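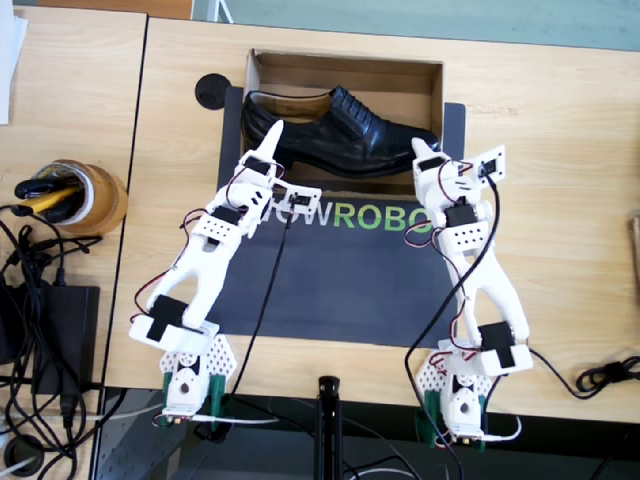
A black leather lace-up in its open box, lying on its side with the toe to the right.

# The Shoe Shelf Gallery

Welcome, and thank you for stopping by! I started this page in June, when my closet floor had finally disappeared under shoes and my sister-in-law Ilaria Monti told me (kindly, over the phone, but she did tell me) that good leather deserves better than a heap. I had been meaning to deal with it for years. What I have now is a shelf, a stack of plain cardboard boxes, and a habit of putting one pair away properly before I let myself start on the next, and I have come to enjoy it a great deal more than I thought I would.

The gallery opens with a dress shoe because dress shoes are where most people write to me for help. Sneakers will forgive you almost anything. A glossy black lace-up holds a grudge, and every scuff it picks up from its neighbor will be waiting for you the morning of somebody's wedding.

## A few notes to go with the lace-up

**The box.** Plain brown cardboard is my favorite for this, and I'll take it over the fancy printed kind any day. It's easy to write on, it stacks well, and when a corner finally gives out you don't feel bad about recycling it. I work with the lid off so I can turn the shoe around and look it over before it goes up on the shelf.

**On its side.** I like to lay a dress shoe down this way, with the laces where I can get at them. Set upright in a shallow box, the heel and the tongue tend to push against the lid, and after a winter of that you can find a faint line across the leather. My friend Parviz Amini disagrees with me completely and keeps all of his standing up, soles down, like they're waiting for a bus. His shoes look wonderful, so take my advice with that in mind.

**The laces.** Leave them in, but loosen them. I used to take laces out altogether and roll them up in the toe, and then spend the next formal occasion trying to remember how they went back in. Loosened is enough. If they've gone gray or fuzzy at the ends, put a new pair in now, while you're sitting down and in a good mood.

**The insole.** A tan insole like this one shows everything, and I think that's a point in its favor. A soft dry cloth does most of the work. For anything stubborn I use a cloth that's barely damp, and then I leave the shoe out on the desk overnight before it goes anywhere near a closed box. Cecilia Kpodo wrote in to say she slips a sheet of plain newsprint inside for that first night, and I've copied her ever since.

**The polish.** Go easy! A shiny upper needs a lot less than you think. I put on a thin coat, wait through a cup of tea, brush it, and then buff along the stitching with an old cotton T-shirt wrapped around one finger. Too much polish sits in the stitch holes and turns chalky, and getting it out again is a job for a wooden toothpick and a long radio program.

**Something underneath.** A dark mat over the middle of a desk is a fine thing to have for this sort of work. Black polish on light wood is a sad business (ask me how I know), and a mat also keeps the box from sliding away while you brush.

## Letters

Hooman Mirzaei asked whether both shoes of a pair should share a box. Mine do, sole to sole, with a piece of tissue between them – the tissue matters more than the box, really, as it keeps one heel from rubbing the other shoe's toe.

Ehsan Shojaei wanted to know about labels. I write on the short end in thick marker: the color, the kind of shoe, and the last time it was polished. I tried numbering them once and had to keep a separate list of what the numbers meant, and then I lost the list.

And to the reader who asked about cedar blocks: yes, please, they smell lovely and they're gentle on everything. Sand them a little when the scent fades and they'll come right back.

Brown brogues are next on my pile, along with a pair of suede loafers I've been putting off since spring. If you have a trick for suede that doesn't involve holding it over a kettle, my inbox is open and I answer most evenings after supper.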